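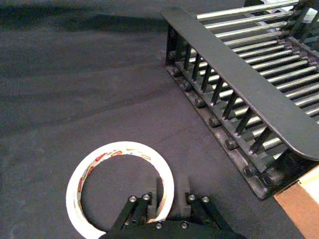 How long should the dehumidifier stand upright before it is first switched on?

Leave it upright for 14 hours if it was carried or stored on its side, and for two hours in all other cases. The oil in the compressor needs time to run back to where it belongs.

Support > Household > Dehumidifiers > Wulico Louro > Set-up and first use

Updated December, by Nivaldo Quintana

4. Set-up and first use

This section covers the Wulico Louro portable dehumidifier, order number 3122, with either the standard tank or the Brallevau drain kit. Read section 2 (Electrical safety) first. The wall-hung version has its own guide.

4.1 Choosing a position

The Louro draws air in through the rear grille and blows it out through the top. Both openings must be clear whenever the unit is running.

1. Choose a hard, level floor. On thick carpet, place a flat board under all four castors.
2. Leave a gap of over 171 mm between the rear grille and the nearest wall, curtain or piece of furniture.
3. Keep the space above the top outlet open. Do not place the unit under a shelf or a clothes rail.
4. Close the doors and windows of the room. An open window lets damp air in as fast as the unit can remove it.
5. Press down both front castor locks.

CAUTION: Do not use the unit in a bathroom within reach of the bath or shower, or in any room where water may splash on the control panel.

Note: In a house with damp in several rooms, start with the room that has the most condensation on the windows in the morning. Move the unit once the reading there has settled. A unit left on the landing with all the doors open will work, but slowly, and the display will show the humidity of the landing only.

4.2 Fitting the filter and tank

The filter is supplied in a sealed bag inside the water tank. It must be taken out of the bag before use.

1. Pull the tank straight out from the front, using the recessed handle.
2. Take out the filter bag and the float packing. The float packing is a piece of foam wedged beneath the white float. If it is left in place, the unit will report a full tank and will not start.
3. Move the float up and down with one finger. It should drop under its own weight.
4. Unclip the rear grille at the top and swing it down.
5. Slide the filter in with the arrow pointing towards the unit, then close the grille until it clicks on both sides.
6. Push the tank back until the tank light goes out.

CAUTION: Never run the unit without the filter. Dust on the cooling fins cannot be removed by the user and is not covered by the guarantee.

If the tank light stays on, take the tank out and check that the lid is seated along its whole length. A lid that is raised at one corner is the usual cause. The tank can also be stopped by the drain plug if that has been pushed in at an angle – pull the plug out and refit it square.

4.3 Fitting the drain kit (optional)

With the Brallevau drain kit the unit can run without the tank being emptied. The hose drains by gravity only, so the end of the hose must be lower than the outlet at every point in its run.

1. Switch the unit off and unplug it.
2. Remove the drain plug from the rear of the unit and keep it. It will be needed if the hose is taken off later.
3. Push the rubber washer into the hose connector, flat side first.
4. Screw the connector on by hand. Do not use pliers.
5. Lead the hose to a floor drain or a low sink waste. Avoid loops, kinks and any stretch that rises.
6. Leave the tank in place. The unit will not run without it, even when the hose is fitted.

Check the connector for drips after the first hour, and again the next day. A slow drip at this point is nearly always a washer that has been left out or fitted the wrong way round.
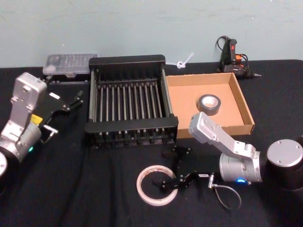 Where the hose passes through an outside wall, slope it downwards and keep the outdoor part as short as possible. Water lying in an exposed hose can freeze, and the unit will then fill its tank and stop. In cold weather it is better to go back to using the tank.

4.4 First run

1. Plug the unit directly into a wall socket. Do not use an extension lead.
2. Press the power button. The fan starts at once; the compressor follows after a delay of up to three minutes.
3. Press MODE until AUTO is shown.
4. Set the humidity level with the plus and minus buttons. The middle setting suits most living rooms. Use the lowest setting only for drying laundry.
5. Let the unit run for a full day before changing the setting.

Note: The delay before the compressor starts protects it from restarting under pressure. It applies every time the unit is switched off and on. Pressing the power button again only starts the delay afresh.

The air from the top outlet is slightly warmer than the room. In a small room with the door closed, a rise of a few degrees is normal. During the first few days the tank may fill quickly, as moisture held in plaster, carpets and soft furniture is released along with that in the air. The amount then falls, and this does not mean that the unit has become less effective.

In a cold room the fan may run for short periods with the compressor off and the defrost light on. The unit is clearing ice from its fins. Do not switch it off during defrosting.

4.5 Resetting the humidity sensor

Reset the sensor if the display differs clearly from a separate hygrometer placed beside the unit, or after the Prurimetti sensor module has been replaced.

1. Switch the unit off at the power button but leave it plugged in.
2. Hold MODE and the minus button together until the display flashes.
3. Enter service code 2612 with the plus and minus buttons, pressing MODE after each digit.
4. Wait for two short beeps, then leave the unit untouched for one hour.

The reset does not clear the filter counter or the child lock. If only one beep sounds, the code was not accepted – start again from step 1.

Related items
Cleaning the filter and tank
Wulico Louro: display messages
Drying laundry indoors
Storing the unit over the summer
Brallevau drain kit: spare washers and hose
Replacing the Prurimetti sensor module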